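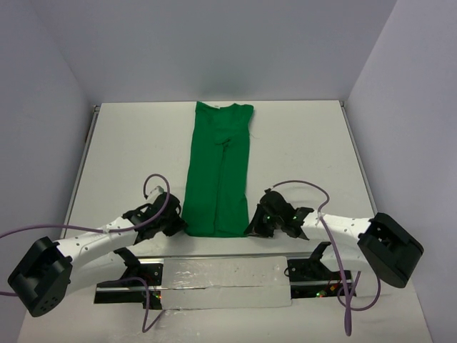
October, Trirley bench, 7.40 am start

Flasmont diesel back on the dyno with the second exhaust manifold. Same oil, same fuel drum as the baseline. Warmed up at fast idle until coolant settled, then three pulls to 4,000 rpm.

Pull 1 binned. Torque trace went ragged near the top and the load cell plug was only half home. Reseated it, zeroed again.

Pulls 2 and 3 sit on top of each other. Gain over the stock manifold is 9 Nm through the middle, nothing worth having above that. Backpressure down at every point we logged.

Rafia Ansari reckons the collector is still too short and wants to try the Birhane one with the longer merge. It needs an adaptor flange, and we haven't got plate thick enough on the rack. Ordered.

EGT probe on cylinder 3 reads 300 degrees under its neighbours at full load. Can't be real. Swap probes 3 and 4 before the next run and see if the fault moves.

Small weep at the rear gasket, re-torqued cold after lunch. Colour of the centre studs is fine.

To do: print the Trastivano flow sheets, new V-band clamp, return Rafia's 13 mm crowfoot.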